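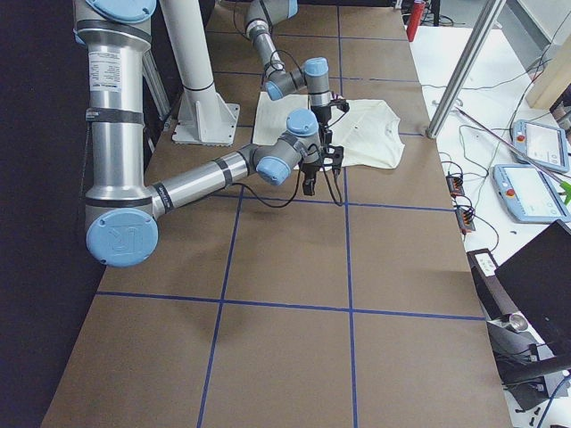
How the Handard cloth kit works

The Handard kit is a set of parts and lessons for schools and clubs that want to teach robots to handle clothes. It is sold by Novodetti and works with two robot arms on one table.

The arms

Each arm is a chain of stiff links. The places where the links meet are called joints, and a motor turns each one. At the end of the arm is a gripper with two fingers. The fingers close to hold something and open to let go.

The cloth

A box keeps its shape when you lift it. A T-shirt does not. It bends, creases and slides, so the robot needs a plan for where to pinch it. With two arms, one can hold the cloth still while the other moves.

The table

Blue tape on brown paper splits the table top into large rectangles. In lesson 3 you use the tape lines to say where the shirt should go.

The pendants

A pendant is a screen that a trained adult uses to control an arm. The red button on it is the emergency stop. Press it and the arm stops moving.

What is in the kit

28 lesson cards
A roll of blue tape
Brown paper for the table top
The Pesow program, which stores up to 80 moves

The kit costs £739. The arms are not included.

Words to know

Link: a stiff part of the arm.
Joint: a part that turns.
Gripper: the robot's hand.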